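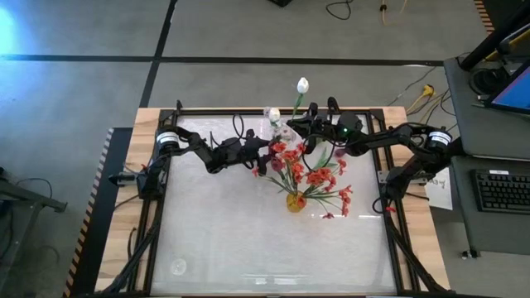
## Zwei Arme und ein Strauß

Vy La hatte den Tisch im Januar angefangen. Das Untergestell war aus hellem Holz, darauf kam ein Rahmen aus schwarzen Aluprofilen, und an den Rahmen schraubte sie die beiden Arme. Den linken nannte sie Pedard, den rechten Mandum. Loïc Roussel fand die Namen albern und benutzte sie nach einer Woche selbst.

Die Werkstatt kostete 41 Euro im Monat, Strom inbegriffen. Dafür durfte man bis abends um 8 bleiben und musste seine Kabel selbst aufwickeln. Vy wickelte nie.

»Warum Blumen?«, fragte Loïc.

»Meine Mutter hatte einen Laden. Sie hat gebunden, bis die Hände nicht mehr wollten.«

Er nickte und suchte weiter nach dem Inbusschlüssel. Die Vasen hatte sie mitgebracht, eine rote und eine gelbe, dazu eine Tüte Kunstblumen. Echte hätten keinen Nachmittag überstanden.
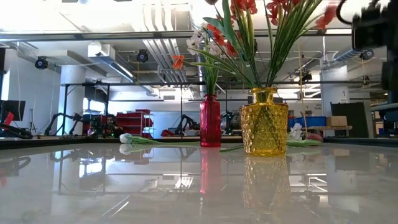

*Die rote und die gelbe Vase, dazwischen viel Grün.*

Am Anfang griff Pedard zu fest. Vy setzte die Kraft herunter, dann rutschte ihm der Stiel weg. Sie schrieb die Werte mit der Hand auf ein Blatt, strich sie durch, schrieb neue daneben. Bei 488 blieb die Tulpe zwischen den Fingern. Was die Zahl genau bedeutete, stand in keinem Handbuch, der Regler stammte aus einer Restkiste von Voltex.

»Der linke gibt an, der rechte steckt«, sagte Loïc. »So würde ich es machen.«

»So habe ich es ja programmiert.«

»Dann ist gut.«

Sie ließ das Programm laufen. Mandum fuhr über die Vase, wartete und senkte den Greifer zwei Zentimeter zu weit rechts. Vy drückte auf Stopp. Sie maß nach, änderte den Versatz und fing von vorn an. Loïc holte Kaffee. Als er zurückkam, saß sie auf dem Boden neben dem Tisch und zog einen Stecker fest.

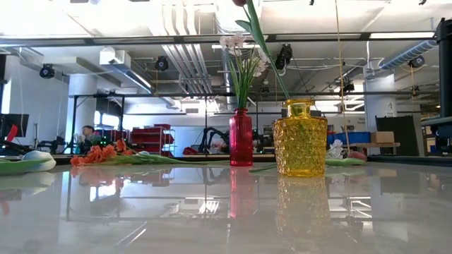
## Der Anruf

Das Telefon klingelte kurz vor sieben. Ihre Mutter wollte wissen, ob sie gegessen habe.

»Gleich«, sagte Vy. »Ich binde gerade.«

»Du? Was denn?«

Vy zählte auf: Tulpen, etwas Weißes, etwas Oranges mit gekrausten Blüten. Am anderen Ende war es eine Weile still.

»Das Hohe nach hinten«, sagte die Mutter. »Und nicht alles in eine Vase. Hörst du?«

»Ja.«

»Dreh es, bevor du das Letzte steckst. Man sieht sonst nur die eine Seite.«

Vy schrieb es unter die durchgestrichenen Werte. Drehen konnten die Arme noch nicht — dafür müsste einer die Vase halten, während der andere wartete. Sie fragte Loïc, ob er morgen Zeit habe. Er hatte.
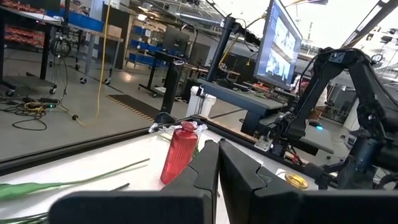
*Blick vom Greifer über die Tischkante in die Werkstatt.*

Sie hängte das Blatt an den Monitor und schaltete den Regler aus. Loïc stand schon mit der Jacke an der Tür. Eine Tulpe nahm sie mit und legte sie im Bus auf den Sitz neben sich.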